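Food Bank Switches to Lidded Boxes for Fall Drive

Clavham — The Clavham food pantry is done with cardboard. Starting in September every household on the pickup list gets its groceries in a plastic box with a lid, to be returned and filled again the next time around. The pantry says 439 households are signed up right now, up from 229 at the same point last year.

Damp is the main reason. The pantry works out of the old bus depot on Cairns Street, and the back wall has leaked since spring. Cartons stacked along it went soft. Some split on the way to the car. Flour and cereal were the worst of it, and a whole pallet of pasta had to be thrown out in the early summer after the bottom layer gave way.

Boxes were the cheap fix. A new wall is not cheap and is not the pantry's to build anyway — the depot belongs to the town, and the repair is on a list with a lot of other repairs.
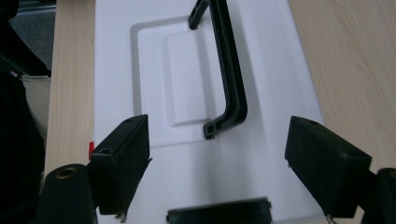
Money for the first order came from a spring raffle and a grant out of the Brinden county fund. 1,000 boxes in all, enough for two per household with spares left over for breakage and new sign-ups. Delivery was supposed to be in one load but will now come in 4, the last of them in October, so larger families get theirs first. Single-person households may see a paper bag for the first few weeks. The pantry asks people to be patient with that.

How it works is simple enough. Pick up a full box, take it home, empty it, bring it back. No deposit. Staff had talked about asking for a couple dollars per box and dropped the idea after people at the June open meeting spoke against it, pretty loudly by all accounts. Anyone who loses one is asked to just say so at the desk. Nobody will be turned away over a missing lid.

Washing is the part still being sorted out. Boxes have to be cleaned between uses, and the depot has one sink. The school kitchen in Pamthorpe has offered its dishwashers after 3 p.m. on weekdays once classes are back, but somebody has to drive the boxes over there and back again, and the van is already spoken for most afternoons. For now the pantry is asking that boxes come back rinsed and dry, with the lid off if at all possible so they nest in the van.

Weight came up too. A full box with canned goods is heavier then people expect, and a good number of regulars walk or take the bus. They can ask for a split load, two lighter boxes or one box and a bag. Home drop-off stays the same for anyone already on that route — leave the empty box by the door before 10 a.m. and the driver will swap it.

Cold items are not part of the change. Milk, eggs and frozen meat are still handed out separately from the fridge counter and should not be left sitting in the box. Bring your own cool bag if you have one. There's a small stack of loaners at the desk, first come first served.

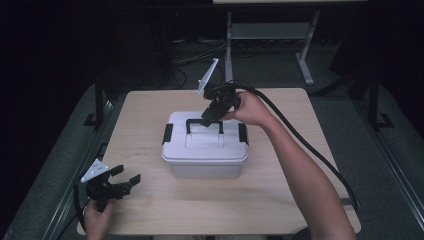
What the pantry needs

Shelf-stable food as always. Short list for the fall: canned fish, peanut butter, rice, cooking oil in small bottles, baby cereal. Please no glass jars. Please nothing past its date, the sorting crew lost most of a morning to that in August.

Also wanted, drivers with a clean license for the Pamthorpe dishwasher run, and anyone who can lend a hand truck. Labels are covered, tape is covered, please stop bringing tape.

Households that have plastic boxes at home already are welcome to use thier own. Any make is fine as long as the lid shuts and it stacks. Write your last name on a piece of masking tape and stick it on the side, not the lid, because lids get mixed up.

Hours and sign-up

Pickup hours move with the season. Doors open at 9 a.m. and close at 2 p.m., with an evening hour from 5:30 to 6:30 p.m. for people coming off work. The evening hour was cut over the summer and is back through the winter. Parking is on the Cairns Street side only while the rear lot is dug up.

New households can sign up at the desk with proof of address in Clavham or Brinden. Pamthorpe residents are served by their own pantry for groceries but can use the diaper shelf here. Forms are at the library as well, by the copier, and can be dropped in the return slot after hours.

The town council is due to look at the depot wall again at its October meeting. No date for the work has been set. The pantry has asked for a tarp in the meantime.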